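Subject: Re: [peltivness-users] Chunk boundaries, stale observations, and the mug tree
Date: 10 October 2025
To: peltivness-users

> We are on the 0.4 branch and the left arm hesitates every time a new
> action chunk comes in. It isn't a big stop. You'd miss it on video,
> but you can hear it. On free-space moves we don't care. On anything
> that ends in an insertion, the hesitation lands at the worst possible
> moment and the arm sort of reconsiders its life a finger's width from
> the target. We tried shorter chunks (worse) and longer chunks (smooth,
> but now it drives confidently to where the object used to be). Is
> everybody just filtering the output and hoping? What are the
> recommended settings for blend_window?

The recommended settings for blend_window are whatever made the demo work on the machine of whoever wrote the default. I say this as the person who wrote the default.

Longer answer, since we've been in the same swamp with the mug task.

First, check that what you're hearing is really the chunk boundary. We spent a good part of September blaming the policy for a hitch that came from the logger. Peltivness flushes its episode buffer on the same thread that hands actions to the servo loop, and if your disk is having a bad day, so is your wrist. Set log_async to true. Then plot commanded joint position against the timestamp the controller received it, not the timestamp the planner stamped on it. Those two columns have nearly the same name, and I'm sorry about that too.

If the gap is still there, it's the real thing. In your case I suspect it is, because your symptoms with short and long chunks are the classic pair. The policy looks at the world, thinks, and returns a plan for a world that has moved on while it was thinking. By the time the first action of the new chunk is ready, the arm has already carried out several steps of the old one. If you start the new chunk from its step zero, you're asking the arm to go back to where it was when the picture was taken. It obliges, a little. That is your hesitation.

The fix in the branch is dull. Measure inference latency per call, throw away that many steps from the front of the new chunk, and blend over what's left of the overlap. The setting is called skip_stale and it's off by default, for reasons that made sense in a meeting. Turn it on. Keep blend_window at 4 to begin with. If you go much wider, the blending starts averaging two plans that disagree about which side of the obstacle to pass, and the average of left and right is the obstacle.

Which brings me to pegs.

Hanging a mug on a tree is a nasty test for all this, and I recommend it to anyone who has become too fond of their success rate. You have several pegs pointing different ways, all of them perfectly good answers. The policy picks one. At the next chunk it gets a fresh look and a fresh chance to pick another. With plain overlap averaging we had runs where the arm aimed with great care at the empty air between two pegs. The loss curve was lovely the whole time.

Three changes helped, in this order of usefulness:

Condition the new chunk on the tail of the old one. The stojanovska planner module has a hook for this, prefix_actions, and it does what the name says. It costs a bit of compute per call. Peg-switching in mid-approach nearly went away once we used it.

Freeze the goal late. Once the estimated distance from handle to peg drops under a threshold, we stop accepting a new target peg and only accept corrections to the current one. Purists will object that the policy should learn this by itself. The purists are welcome to our training data, all 1044 episodes of it.

Fix the perception before blaming the control. Pale wood thin enough to be a peg gives you miserable depth. We had pegs flicker in and out of the point cloud depending on what the overhead lights were up to, and a planner that believes a peg has vanished will plan accordingly. We now hold each peg estimate for a while after its last sighting. The tree is allowed to be where it was a moment ago. Most furniture behaves that way.

White mugs are their own trouble, particularly faceted ones. Our pose estimator was tuned on round mugs, where rotation about the vertical axis is decided by the handle and nothing else. Give it flat faces and it gets a new set of strong edges to be wrong about, so it snaps the yaw to the next facet over and reports high confidence. If your grasps look fine and your insertions miss by what seems to be a constant angle, plot the yaw residual as a histogram. If it has evenly spaced lumps, you've found it. The Hokavberg tracker has a symmetry flag, and for a faceted mug you have to set it for the body and the handle separately. The docs mention only the body.

On latency: we were at 234 ms end to end before cleaning up, counting the image copy. Most of what we got back came from not resizing every image 2 times in separate processes, one of which threw the result away. Do look for that kind of thing before you buy a bigger card. The Biteo driver timestamps images on arrival at the host instead of at exposure, so if you use it, your measured latency is flattering you. There is a patch on the tracker. It has been there for a while, waiting for somebody to review it, and I can't review it because I wrote it.

As for filtering the output and hoping: a low-pass filter will hide the hitch and add lag, and then you'll need more stale steps skipped, and then you'll wonder why skip_stale isn't helping. Please take the filter out before you send me logs.

What I'd like back from you is one run with log_async and skip_stale both on, no filter, both timestamp columns included, and the config file you really ran with. Below is our left arm with the mug, before the tree.

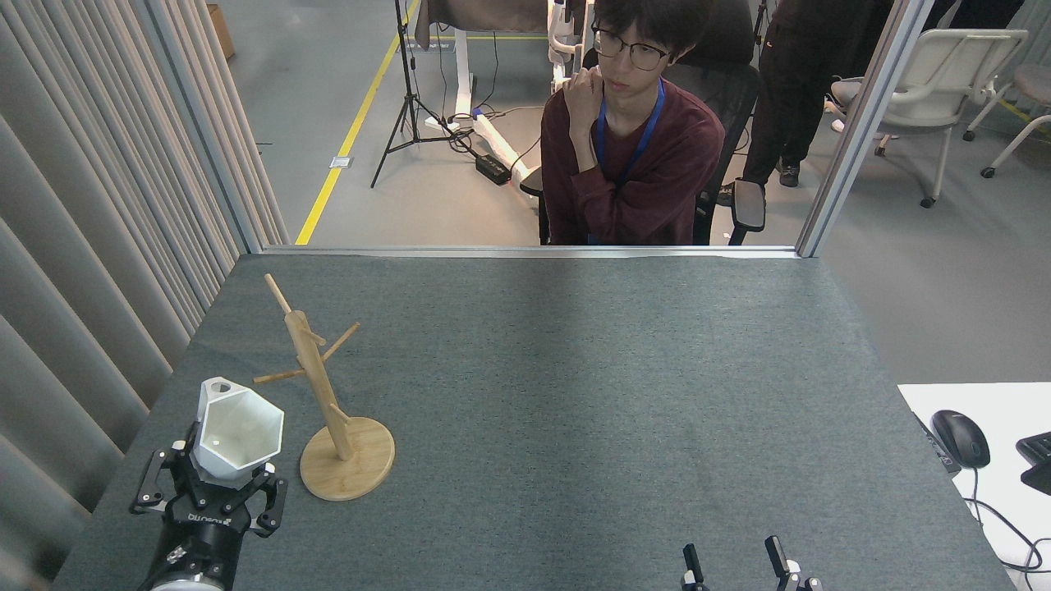
Pavlesh, replying on the list: skip_stale took the hesitation out for us on the first try, but only after we pinned the inference process to its own cores. Before that the latency estimate jumped around so much that it was skipping too few steps on one call and too many on the next. Could the branch use a running maximum there in place of the last measured value? I can send the two-column plot tonight, filter removed.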